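Clurkeo Robot Club - FAQ for new members

What are we working on this term?
Laundry. Two arms, one padded gray table, kids' shirts. The goal is a flat shirt first, then a folded one.
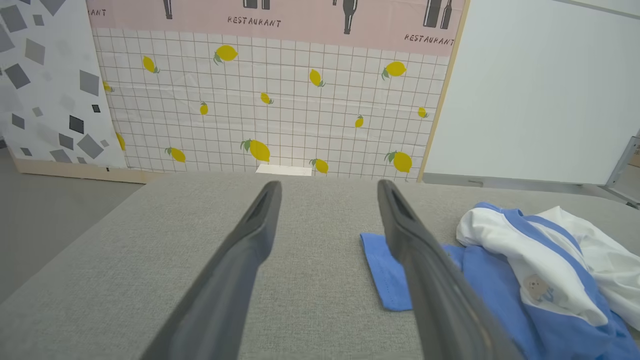 Do I need to know how to code?
No. Half the work is driving the arms by hand and logging runs. We have 1574 logged so far, want over 2000 by April.

How long is a session?
90 minutes. Please dont be late - the arms get homed at the start and we only do it once.

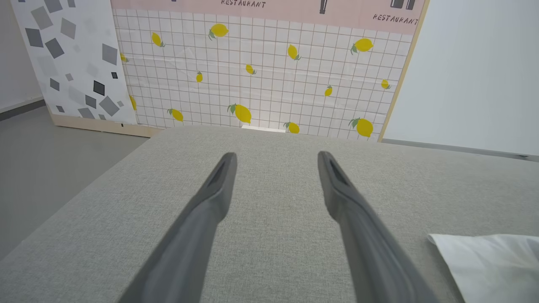 Can I bring my own clothes?
Yes, clean ones. Kid sizes are best, adult sleeves hang off the table. No zippers, no sequins.

What counts as a good run?
Collar found, both sleeves out, body flat. Wrinkles are ok. Team Malik wants to change this rule, ask them.
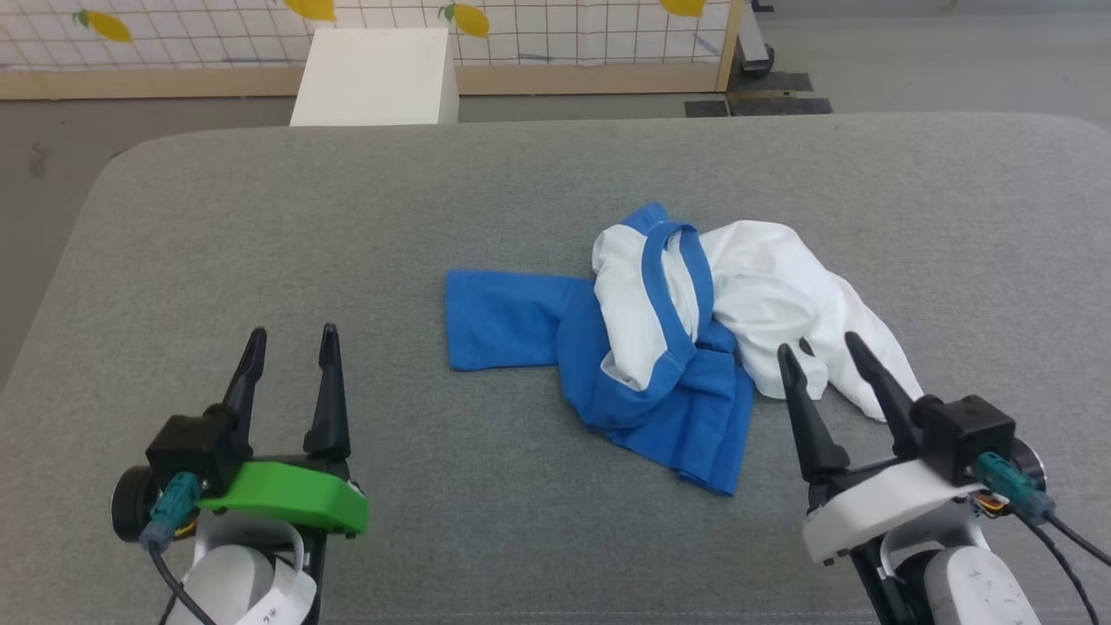

Answers by Dorin Grecu

Which shirt is hardest?
The blue and white ones. Sleeves twist and then you loose the cuff.

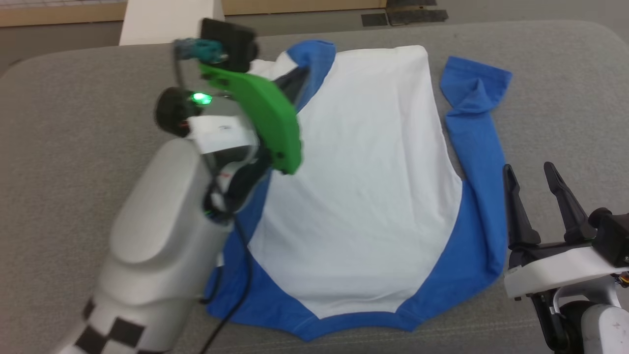 Sornemby, 4 Mar 2024

Is there a fee?
No. Sign up with Alois Aigner before the next session, bring the form.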